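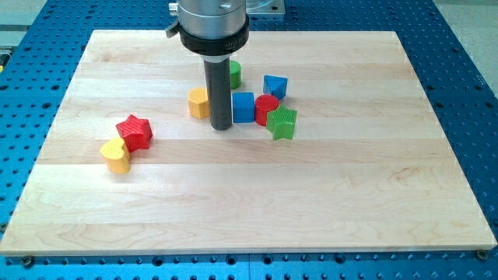

# 板と積み木

2020年12月13日更新

メープルの板と色つきの積み木のページです。かわいい子どもは出てきません。積み上げた塔の高さを競う企画もありません。板があって、その上に積み木がのる。だいたいそれだけのことを、我が家では11月からずっとやっています。

積み木は「Kovus」という名前で売られていたもので、箱の裏には「想像力は無限」と書いてありました。無限のわりに、箱にしまう順番は一通りしかありません。板のほうはNernauという小さな木工所の品で、本来はパンを切るための板だそうです。パンはまだ一度も切っていません。

写真をクリックすると大きくなります。大きくなっても、積み木は積み木です。

## 板と、のっている顔ぶれ

細長いメープル材をはぎ合わせた板に、形の違う小さな積み木が八つ。台が青いので、白っぽい木肌がいつもより少し上品に見えます。家の食卓に置くと、ただのまな板に戻ります。

木目は手前のほうがにぎやかで、濃い筋や渦が出ています。はぎ板は一本ずつ色味が違い、クリーム色のとなりに、うっすら桃色がかった一本が平気な顔で並んでいたりします。木工所の説明書によれば「自然素材ならではの表情」だそうです。我が家では、壁紙の継ぎ目がずれているときにもこの言い方を採用することにしました。

## 緑の円柱

立てればおとなしく、倒せば旅に出る積み木です。食卓で倒した場合、行き先はほぼ決まって冷蔵庫の下。定規で救出するのが私の担当で、定規のほうもすでに一度、帰ってこなかったことがあります。

ここでは何かの陰にいるのがお似合いです。集合写真で前に出ない人というのは、どこにでもいるものです。

## 青い三角柱

屋根にするための形だと、たいていの大人は思い込んでいます。うちの姪に渡したところ、すべり台だと言われました。翌日はチーズになりました。屋根になったことは一度もありません。

寝かせると角が手前を向いて、なんとなく人を指さしているように見えます。心当たりのある方は、各自で反省してください。

## 黄色い六角柱

六角形というだけで賢そうに見えるのは得な性分です。蜂の巣、鉛筆、ナット。親戚がみんな働き者なので、本人は立っているだけで評価されます。

箱に戻すときにいちばん手こずるのがこれです。穴にぴったり合う向きがあるはずなのに、少しだけ回したあたりでいつも引っかかる。力で押し込まないでくださいと説明書に書いてあります。書いてあるということは、押し込んだ人がいたのでしょう。私のあとにも、きっといます。

## 青い立方体

積み木界の白いごはん。これがないと何も始まらないのに、これを好きだと言う人にはまだ会っていません。塔の一段目はだいたいこの子です。上に何が来ても文句を言わず、崩れるときだけ一緒に責任をとらされます。

三角柱と同じ青なので、並べると兄弟に見えます。性格はまったく違います。

## 買ったときのこと

この積み木は、Varportの駅前にあるGhanemという雑貨店で買いました。値札には3038円とあり、隣の棚にはよく似た別の積み木が1418円で並んでいました。半額以下です。十五分ほど悩み、高いほうを持ってレジに行きました。違いは何ですかと聞くと、店主は箱を二つとも手に取って、しばらく重さを比べてから「こっちのほうが、箱がしっかりしています」と言いました。

箱はたしかにしっかりしています。中身がこぼれ出ていることのほうが多いので、あまり出番はありません。

## 板の手入れ

板には月に一度、くるみ油を薄く塗っています。塗った日は台所じゅうがお菓子屋のような匂いになり、家族が順番にのぞきに来ては、がっかりして帰っていきます。

水洗いをしたら立てて乾かすこと、と説明書にあります。しかし積み木しかのせない板をいつ水洗いするのか、そのあたりは書かれていません。ジャムのついた手で遊んだ日に答えが出ました。三角柱がチーズだった日です。

手前の木口は、ほかより少し明るい帯のように見えます。私はここがいちばん好きなのですが、この話をして相手の目が輝いたためしがありません。

## 並べ方について

きれいに一列に並べると、売り場になります。完全にばらまくと、片づけていない部屋になります。そのあいだのどこかに「感じのいい散らかり方」があるらしく、これが案外むずかしい。

Carmela Barriosさんからは、前にこんな感想をいただきました。「片づけの途中なのか、遊びの途中なのか、わからないのがいい」。ありがたく受け取りましたが、我が家の居間についてもまったく同じことが言えます。そちらをほめてくれた人はいません。

色については、緑と黄色を離して置くと落ち着く、という説を長く信じていました。近づけてみたら、別にどうということもありませんでした。説は引っ込めます。

## 質問への返事

メールで何度か聞かれたことをまとめておきます。

**板はどこで買えますか。** Nernauに直接手紙を書いてください。電話は出ません。手紙の返事は、忘れたころに板と一緒に届きます。

**写真を使ってもいいですか。** ブログや学校の配布物なら、ご自由にどうぞ。ページの名前をどこかに小さく入れてくださるとうれしいです。大きく入れられると照れます。

**はがきはありますか。** あります。刷ったのは191枚で、4枚ひと組でお分けしています。割り切れないことには、刷り上がってから気づきました。余ったぶんは台所に貼ってあります。

**積み木は何歳からですか。** 箱の表示に従ってください。上の年齢については何も書いてありませんでしたので、うちでは大人が夜中に触っています。

次の更新では、赤い布の上に並べ直した写真を足すつもりです。布はもう買いました。アイロンがまだです。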